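Housekeeping Skills 2, Handout 6: The Occupied Room
Instructor: Wing-yan Cheng
Saturday, July 17, 2021

Read this before the practical. It covers stayover service, meaning a room where the guest is out but has not checked out. Checkout rooms were in the last handout and most of you are comfortable with those. Stayovers take less work and more judgment.

1. Before you touch anything

Knock, announce, wait, knock again. Prop the door with the cart or follow the house rule if it differs. At the Meltemley they close the door and hang a sign, and at the Larkimari they leave it open, so ask on your first day.

Look at the room from the doorway. Take in where the guest's belongings are before you start moving. If you find money, jewelry or medicine in the open, leave it where it is and clean around it. Call the supervisor if you can't clean without moving it.

2. Guest clothing on the bed
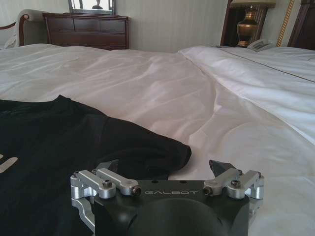 Clothing is the item students ask me about most. The rule in this course is that you may fold it and set it down neatly, but you may not put it away. A black garment crumpled beside the duvet, with a dresser standing over by the wall, is the usual temptation, and the answer is still no. Guests who can't find a shirt will report it missing, and they won't think to look in a drawer they never opened. Fold it once it is off the bed and place it on the chair or the bench. When the bed is made it can stay on the chair, or go at the foot of the bed if the house prefers that.

Nightwear is the one exception. Some houses want it folded and placed on or under the pillow. Write down which, because it changes from place to place.

Check for small things as you lift each item. Earrings, chargers and glasses all end up under clothes. Don't go through pockets.

3. Stripping back or straightening

Linen change depends on the house schedule and on the card the guest leaves. If there is no card and it is not a change day, you straighten. If you see a stain, you change that piece no matter what the schedule says.
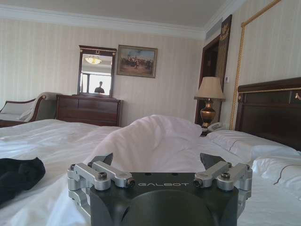

Straightening goes faster when you open the bed all the way first. Students try to save time by tugging at the corners, and the wrinkles just travel. With a duvet bunched up in a mound in the middle, as it is here, take hold of the top edge and fold the whole thing down past the foot before you do anything else. Pillows come off next and go on a clean surface, never the floor. Smooth and retuck the bottom sheet from the head down, then bring the duvet back up in one pull and even out the sides by eye. Stand at the foot to check it.

Pillows with a stitched line or piping should all face the same way. Open ends go away from the door.

4. Duvet surface

White covers show everything, and they show it differently depending on the light. Open the drapes and turn on the bedside lamp, then look across the cover from a low angle. A crease will pull out by hand. A gray mark usually won't, and rubbing it with a damp cloth tends to spread it - change the cover.
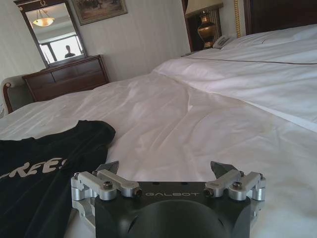
If you do change the cover, bag the used one right away and keep it away from the guest's own things. More than one guest shirt has gone down to the laundry wrapped in a duvet cover. At Drenatdale this happened in room 722, and it took the house 2 days to get the shirt back.

5. Bedside area

Dust the lamp from the shade down to the base. Wipe the telephone, handset included, and check for a dial tone if the house asks you to. Straighten the cord. Leave books open to the page you found them on. Wipe the top edge of the headboard, where dust collects first.

For the practical

Bring the Sin workbook, page 150, and closed shoes. You will work in pairs. I will be grading the order of work, and speed does not count this time.

Comments

Denise R.
Is it OK to hang a dress if it's on the bed and would wrinkle when folded?

W. Cheng
Lay it over the back of the chair. Only hang it if the guest asks.

tobyk
page 150 in my workbook is laundry symbols, is that the right one?

W. Cheng
You have the old edition. Look for "Stayover sequence" in the contents.

Marisol
We were told open ends toward the window at my job. Same thing I guess, if the window is across from the door.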